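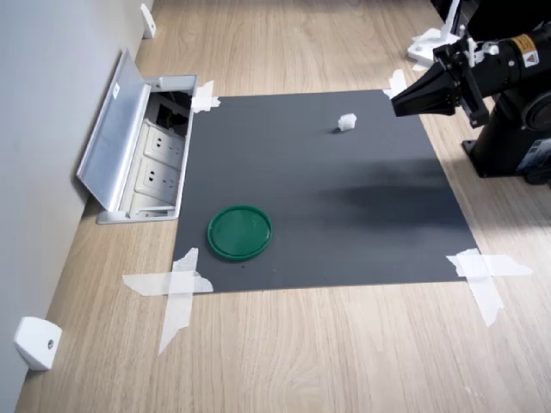 What is the difference between a limit order and a stop order?
A limit order sets the highest price you will pay or the lowest price you will accept. A stop order stays inactive until the market reaches the price you have chosen, and is then sent as a market order.

Section 4. Setting Up Price Alerts and Standing Orders for Metals Accounts

4.1 Before you begin

This section applies to holders of a Kirnska metals account who trade gold, silver or listed mining shares through the Skuder order desk. Standing orders are not available on accounts opened in view-only mode. To change the account mode, see Section 2.

You will need:
Your account number
The four-letter code of the holding you wish to trade
A funded cash balance in the same currency as the holding

4.2 Creating a price alert

1. Sign in and select Holdings from the main menu.
2. Select the metal or share for which the alert is required.
3. Select Alerts, then New Alert.
4. Enter the alert price. Gold is quoted per troy ounce and silver per troy ounce; shares are quoted per share.
5. Choose Rises To or Falls To.
6. Select Save. The alert appears in the list with the status Active.

Note: An alert sends a message only. It does not place, change or cancel an order.

4.3 Creating a standing limit order

1. From the Holdings page, select Trade, then Standing Order.
2. Under Order Type, select Limit.
3. Enter the quantity. Bullion may be entered in whole ounces or in grams. The unit last used is kept as the default, so check it before continuing.
4. Enter the limit price.
5. Under Duration, select Day or Until Canceled.
6. Select Review. The screen shows the order value, the dealing fee and the cash to be reserved.
7. Select Confirm. A reference number is issued.

Example: A buy order for one ounce of gold with a limit of $2,707 reserves $2,707 plus the dealing fee. The order may be filled at or below the limit. It will not be filled above it.

Caution: Reserved cash cannot be withdrawn or used for another order until the standing order is filled, canceled or expired.

4.4 Creating a standing stop order

1. Follow steps 1 to 3 of Section 4.3, selecting Stop as the order type.
2. Enter the stop price. For a sell order, this must be below the current bid.
3. Select Review, then Confirm.

Caution: The stop price is not a guaranteed price. In a fast market, the sale may be completed well below it. Shares of small mining companies are often thinly traded, and large gaps between one trade and the next are common.

4.5 Changing or canceling an order

Open orders are listed under Orders, Pending. Select the reference number, then Edit or Cancel. An order marked Partly Filled can be canceled only for the part that remains.

4.6 Messages

Code 77: The limit price is outside the permitted range. Enter a price closer to the current quote.
Code 669: The cash balance is too low. Add funds or reduce the quantity.

If a message is repeated after correction, write to the order desk, attention Barış Yüksel, and give the reference number and the message code. Account mode requests should be addressed to Cengiz Eren.

Continue to Section 5, Statements and Storage Fees.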